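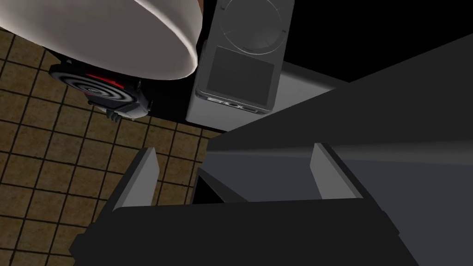

Tallimis should hold back its kitchen arm until it can explain why the controller keeps losing track of a lit hot plate, the Titthorpe test group said in June. The group's report covers 100 simulated runs of the firm's tidy-up routine. In 39 of them the arm went on to its next job with the plate still switched on. The fault is easy enough to spot in the simulator: the coil glows red by the rim of a large white bowl, and the gripper's fingers stand open with nothing between them. The software's own log called that state "clear".

Tallimis has said the problem is "limited to rendering" and would not show up in a real kitchen. Titthorpe has asked for the evidence twice and has received a one-page summary with no test data in it.

"We keep being told it's only a simulation," said Gayan Saha, who led the review. "Fine – but it's the same simulation they used to tell buyers the thing was safe. They can't have it both ways."

Eduard Brabec, who checked the logs, said the arm's heat check runs when a job starts and is not repeated. Version 2 of the controller was meant to put that right. Titthorpe found no change in the part of the code that matters.
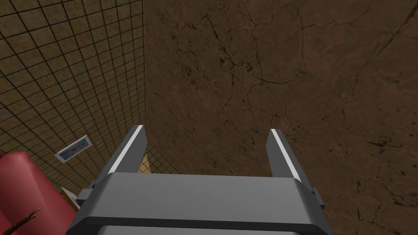 Does the fault mean the arm could start a fire?
We don't know, and neither does Tallimis. The runs show that the controller can leave a heat source on without raising an alert. What happens after that has not been tested by anyone, which is why we want sales paused.

Tallimis points to a 70-page safety file prepared by Abeysekara. Titthorpe has read it. Hot surfaces are dealt with in a single paragraph, and that paragraph refers the reader back to the simulator.

Copies of the report, with the full logs, are available from Kavinda Hettiarachchi at the Sotham office.

Shares: 39 | Comments: 2
Home News Reports Press Contact
© Titthorpe. All rights reserved. Back to top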